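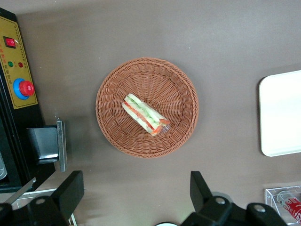
Sandwich in the wicker basket.

What I Eat on Long Walking Days

January. By Aranka Szalai

5 min read

I walked the Erkau path in stages last year, 252 kilometers from the river mouth up to the reservoir, and the question I get most often from people planning it is what to carry for lunch. The guidebook covers this in one paragraph, and that paragraph assumes you will find an open shop every day. You won't. Between Ghumman and the top lock there is a stretch of two days with one bakery, and it closes at 11 in the morning.

My first few stages I bought whatever was near the station. That meant a lot of cheese pastries, which are fine at 8 a.m. and not good at 1 p.m. after being sat on. I also tried energy bars for a week. They kept me going but I was in a bad mood by midafternoon, and I started thinking about dinner far too early. After that I went back to making sandwiches.

The bread matters more than the filling. A crusty roll is hard to eat outdoors in cold weather and it scrapes the roof of your mouth. Soft sliced bread packs flat and you can eat it with gloves on. I butter both slices right to the edges, even if I'm also using a spread, so that wet vegetables don't soak in. Cucumber I slice and salt the night before, then press between paper towels. Tomato I mostly leave out now, or I carry a small one whole with a folding knife. Lettuce goes limp by noon, but I don't mind it.

For protein I use hard-boiled egg, hummus or a firm cheese. Haris Kneževič walked four of the stages with me and ate canned sardines on crackers every single day. He says they are the only sensible food for walking. I made him sit downwind.

Wrapping: I have used wax wraps, paper and plastic. Paper is the nicest to handle but it tears in a full pack. Wax wraps work well in winter and go sticky in summer. Plastic keeps everything in place and weighs nothing, and I take it home with me. If you carry a box, measure your pack's top pocket first. I bought one that was a finger too wide and had to carry it in the main compartment under my rain jacket for the whole trip.

On timing, I eat half at 10:30 and half at 1. I used to hold out for one proper lunch stop, and I would get to it tired and cold and then find it hard to start again. Two short stops of 20 minutes suit me better. The second one is where I change socks.

Water is easy on the lower half. There are taps at most of the old lock houses, though the one at Trolus was turned off both times I passed it. From there to the reservoir I carried two liters. In January that was more than I needed – I brought nearly half of it down again.

A flask of tea is worth its weight between November and March. I know people who disagree. Mine is an old steel one with a dent in the bottom and it has never leaked.

The total food cost for nine stages came to 184 euros, including dinners on the three overnight legs. Most of that was the dinners. The inn above Ghumman does a bean soup with smoked meat and gives you more bread than you can finish, and if you ask before they clear the table they will let you take the rest for the next day.

I'm planning the return direction for spring, starting from the reservoir. The bus up there runs only in the morning, so I'll be making lunch the night before again. If anyone knows whether the kiosk by the dam opens before Easter, please leave a comment.

Contact | © Aranka Szalai | Back to top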